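When I started at Plinamer, our work was to carry, lift and sort returned goods by hand. Now I sit at a screen for most of the shift, and I prepare rooms in the simulator where the robot practices picking up things people leave at home. My back is thankful. My eyes, not so much.

In September there were 13 of us in the Drondton building. Four have moved to the simulator team, the others still work on the floor, and we meet less at lunch. This is the change I feel most. Pauline Bainbridge trained me on the old sorting line, and now I am teaching her how to place objects in a virtual room. It felt strange for both of us at first.

The management says no job will be lost. I want to believe it, but I also ask questions at every meeting — politely. 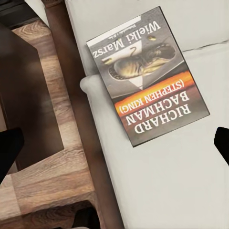 Rosalinda Marquez
Scene Preparation, Plinamer

On Sunday I was working with the paperback on the sofa, "Wielki Marsz" by Richard Bachman. A thin, flat thing on a soft seat is harder than a box, and I know this from my own hands. I wrote three pages of notes for the next shift.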